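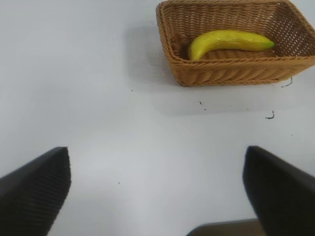

Photos: Skeltstead Test Kitchen / Manríquez

Baked rice pudding, low oven method
Updated January 24, 2018

This method gives a soft pudding with a thin brown skin. It serves four and needs very little attention once the dish is in the oven.

You will need

100 g pudding rice
1 litre whole milk
50 g caster sugar
25 g butter, plus extra for the dish
2 strips of lemon peel
Nutmeg
A pinch of salt

Preparing the dish

Use an ovenproof dish that holds at least 1.5 litres. Set the oven to 150C, or 130C with a fan, and place the shelf in the middle. Butter the base and sides of the dish. Rinse the rice once under the cold tap and drain it well. Further rinsing removes starch that the pudding needs in order to thicken.

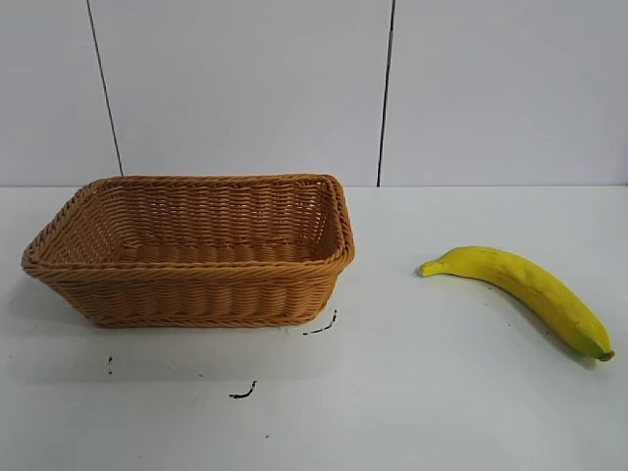 Put the rice, sugar and salt in the dish. Warm the milk in a pan with the lemon peel until small bubbles form at the edge, then take it off the heat and leave it for ten minutes. Lift out the peel and pour the milk over the rice. Stir, dot with the butter and grate nutmeg over the top.

Baking

Bake for 30 minutes, then stir from the bottom of the dish, where the rice tends to settle. Stir again after a further 30 minutes. After that leave it alone so that the skin can form.

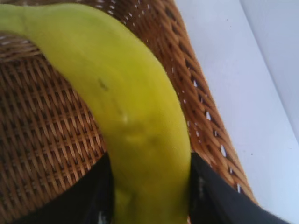
The pudding needs another hour to 75 minutes after the second stir. It is done when the centre still moves slightly as the dish is nudged. Fruit can be got ready in the last few minutes. For slices that hold their shape on a hot pudding, choose a banana with plenty of green in the skin and little brown speckling, as in the close-up. Riper ones are better mashed and stirred in at the table. Cut the slices 1 cm thick.

Let the pudding stand for 15 minutes before serving. It will go on thickening as it cools.
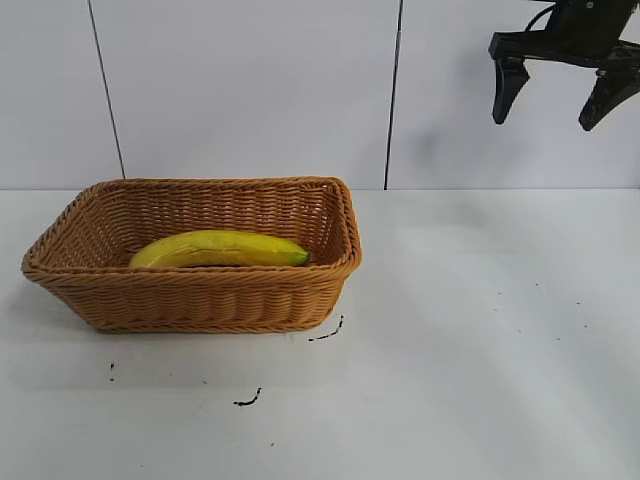

If it sets too firmly, loosen each portion with a splash of warm milk - cold milk makes the surface grainy. Leftovers should be cooled quickly, covered, kept in the fridge and eaten the next day. Reheat once only, until steaming all the way through.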